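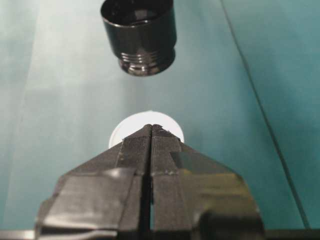
*Gripper closed at the white disc, with the black threaded part hanging above the teal surface.*

Hello Shakuntala,

You asked for something readable this time and no slides, so I'm writing this the way I'd tell you over a cup of tea. It covers everything on the Nurnent project since the spring payment, and the money bit is near the end.

The short answer to your board's question (can a machine do the small fiddly jobs yet, in a kitchen or behind a counter?) is some of them, slowly, if you're kind to it. Picking up a thing and putting it somewhere else is in decent shape. Anything with a thread on it is still a pain. I'd hoped to be telling you that lids and caps were finished by now, and they aren't.

**What's going well**

Nima Rezaei has got tidying a counter to the point where I've stopped hovering. Cups, tubs, a sponge, the odd spoon — it sorts them into the right tray and mostly doesn't drop them. We've logged 3,000 attempts at this across the two benches, and the later ones are so much better than the early ones that I went back and watched a few of the old ones just to cheer myself up. It is slow, though! I could clear the same counter while the arm was still making up its mind about the first cup.

Wiping down is fine on flat surfaces and poor at corners. Ulla Riihimäki thinks the corners are a question of how hard it presses, and she's probably right, but we haven't had the time to prove it.

**What isn't**

Screwing things together. You'd think it would be one job but it's really a string of little ones: find the part, get hold of it straight, bring it over, feel for the start of the thread, turn, let go, turn again. The first three we can do. Feeling for the start of the thread is where it falls apart, and a cap that goes on crooked tends to look perfectly all right from the wrist camera until you try to lift the jar by it.

Shiny black parts are their own nuisance. The light catches them down one side and the software sees an edge that isn't there, or misses one that is. Alper Çınar has been moving lamps about for weeks. We also tried a set of 200 attempts with the lighting left exactly as it would be in a shop, glare and all, and the results were bad enough that I'd like to repeat them before I put a figure in front of your board.

The ribbed finger pads are staying. The smooth ones let round things slide, and Umesh Rana has wanted rid of them from the start, so he's been unbearable about it.

**The shop trial**

Prajapati are still happy to have us in the stockroom. They'd like help with refilling and capping, and I've told them plainly that refilling is possible and capping is not, yet. They took it well. Nirnen have gone quiet on the household side; I've written to them twice and will ring next.

**Money**

We're under on travel and over on spares. Fingers wear out faster than I budgeted for, and we've had to replace 4 sets. I'd like to move the leftover travel money across to cover that, if you're content. It doesn't change the total. The Flillness licence is paid up and there's nothing else large coming.

**Next**

- Threads, threads, threads. Ulla and Nima are both on it.
- Repeat the shop lighting attempts with Alper's latest lamp positions as a comparison.
- Corners, if there's a spare week.
- A visit from you in November? You could have a go at beating it at the counter. You'll win, but I'd like you to see by how much.

I need a yes or no on the spares money before we order again, and an email will do. The full logs are in the shared folder under the usual name, and Umesh can talk you through them if the column headings make no sense (they're mine, sorry).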